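Staff lending library opens at Kivemero

1/29/19

From this week the Kivemero office has its own lending library. It started in May, when Stella Mfinanga from accounts left two boxes of novels beside the photocopier with a note saying "please take". The boxes were empty very soon, and then other people began to bring books too.

We now have 93 titles in four languages. Most are novels, but there is also a good shelf of travel writing and cookery, and a few books for children. The Bozkurt office has promised to send us its old dictionaries.

The rules are simple. Write your name and the title in the green notebook, and keep the book up to four weeks. If you need more time, write a new line – it is allowed once. Please do not lend a book further to a friend without changing the name in the notebook. 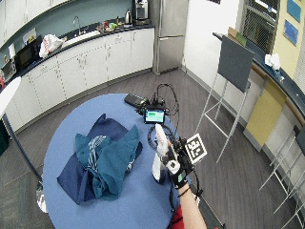 Colleagues at Jarari can also borrow. Send Stella the title before noon and the book will travel with the internal post. We are still looking for crime stories and for short books in easy English, which are asked for very often. Books with missing pages we cannot accept, but old covers are no problem.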